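What is a mezzanine?

Some buildings have a floor that does not go all the way across. It covers part of the room and then stops, and you can stand at the edge and look down at the people below. A floor like this is called a mezzanine. You say it "mets-a-neen". The word comes from Italian and has to do with being in the middle.

You might find one in a library, a shop, a workshop or a sports hall. People build them when a room is very tall and there is a lot of empty air near the top. Putting in a part floor gives more space to use, and the building does not have to get any bigger outside.

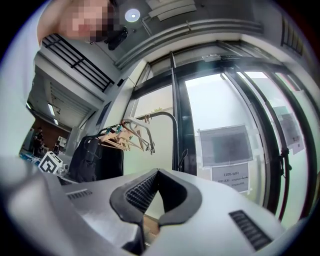 A mezzanine with a black metal railing. The room carries on underneath it.

What is the railing for?

A mezzanine has an open side, so it needs something to stop people falling off. Usually this is a wall, a sheet of strong glass or a railing. A railing can have bars that go up and down or bars that go along. Bars that go along can look like a ladder, but they must never be climbed.

What about the lights?

A room with a mezzanine has ceilings at different heights. The underside of the mezzanine is a ceiling too, for anyone standing below it. Lights fixed high up cannot shine through a floor, so the space underneath needs lights of its own. Often these are long tubes, called fluorescent tubes. Up on the main ceiling the lights may be round, square or long.

And the beams?

A beam is a long, strong piece that helps to hold up a roof or a floor. In many homes the beams are hidden. In bigger buildings you can often see them running across the ceiling.

Something to try

Find a shoebox and a piece of stiff card. Cut the card so that it covers half of the box, and tape it in place 10 cm above the bottom. Make a railing from straws. Now shine a torch in from the top and see where the shadow falls.

Written by Hsiu-ying Shek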